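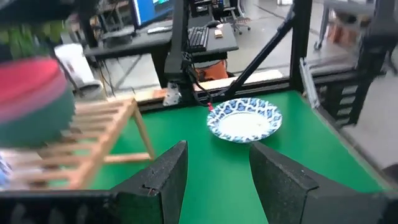 A round plate with a blue-and-white patterned rim and a plain white center.

Bindberg extends Kurer tableware line to 14 rim patterns

GINETACH, 30th June — Bindberg has added two rim patterns to its Kurer range of tableware for hotels, canteens and care homes. The range now has 14 patterns, up from 12. Orders are open to trade customers.

Each pattern is offered on dinner plates, side plates and shallow bowls. The decoration is printed on the rim only and sits under the glaze. The center of each piece is left undecorated to make marks and chips easier to find during sorting.

The foot ring has also been changed. It is wider than on stock supplied before March, and the glaze line now stops higher on the foot. Old and new plates can be stacked together, but Bindberg advises keeping them in separate stacks in heated dispensers, where the difference in height can affect the spring setting.

Plates are packed in cartons of 12. The minimum first order is 200 pieces, which may be split across patterns in full carton lots. Repeat orders have no minimum. Replacement pieces for patterns already in the range will stay available on the present terms.

Garcia, which handles storage and delivery for Bindberg, will hold all 14 patterns at its Ginetach warehouse. Sample sets are limited to 130 in the first shipment and will be sent in order of request — one set per customer site. Price lists and stacking heights are available from the Bindberg trade desk.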